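July 23, 2018

**Groundwater notes from the Belldale side**

Well, the draft groundwater plan is out, and I spent most of my weekend with it so you don't have to (though you should at least read chapter 4, the one with the pumping limits). It runs 109 pages before the maps. I got through it on the porch with a lot of iced tea and a pencil.

The big change from the spring version is the meter rule. Any well in the Belldale basin that pumps more than 20 acre-feet a year would need a meter, with readings sent in twice a year. The old draft let people estimate from their power bills. I liked the old way fine, and I know plenty of you did too, but I can see why the district wants real readings after the trouble we had sorting out the Gallby Ditch numbers last November.

Household wells are left alone! I've had so many calls about this one. If your well serves your house, your yard and a few animals, there's no meter and no new fee. You do still have to be registered, and if you bought your place in the last few years it's worth checking that the old owner ever sent the form in. Mine hadn't.

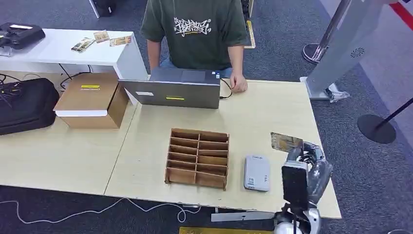
*Laptop and sorting tray on the table.*

Now for the part I'm less happy about. The plan splits the basin into two management areas, and the line runs right down Hosoda Road. Folks on the east side would be held to a tighter limit in dry years, and folks on the west side wouldn't, even where their wells are just across the pavement from each other. The district says the line follows a clay layer. Maybe so, but the map in the back is drawn so small that I couldn't tell which side the Rekik orchards land on, and I've lived out here long enough to know every tree in them. I've asked for a bigger map – no answer yet.

There's also money in it, or the hope of money. The district wants to apply for a state grant to build a recharge pond on the old gravel pit land, which could take up to 900 acre-feet in a good wet winter. I'm all for it, mostly. The questions I'd want answered first are who pays to clear out the silt every few years, and what happens to the Gallby Ditch shares when the water gets sent to the pond in spring (the draft has a single paragraph on that, and it's a vague one).

Comments can be dropped off at the district office or mailed in, and they have to be in writing. Put your well registration number at the top if you have one. A short letter about your own well and your own road is plenty. I'm sending mine in this week, mostly about Hosoda Road, and I'll print the district's reply in the next issue if it comes in time.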